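January 16, 2021 – Plusstead, small-objects set

Session 13. Dilani Saha on the grippers, me on the log sheet and the kettle. Target for the week is 400 usable episodes of pick, carry and put down with household odds and ends. We stand at 69, so morale is being kept up with biscuits.

Today's lot: power adapters, a screwdriver, the fluffy toy, the pink box. Adapters are dull for people and useful for Nullura, which still goes for the corners of anything square and then looks surprised. I asked for more grips on the flat sides, taken slowly, with a pause before the lift.
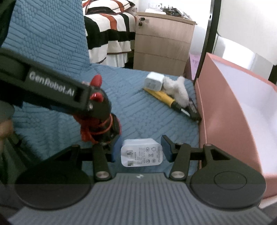
White adapter between the blue pads, its twin on the blanket with the screwdriver and the toy.

Notes for Gidby, who does the labelling:
– two adapters in play, so "adapter" alone won't do as a label. Say which.
– white toy next to white adapter: check the masks by eye. Last time the toy was given a plug rating.
– mark fumbled grips as fumbled. Do not bin them. I want the fumbles.

The blanket stays for now. Its raised weave gives the tracker plenty to hold on to, and Sayegh's plain grey mat can have its turn on Monday.

To do: spare cards, longer pauses, more biscuits.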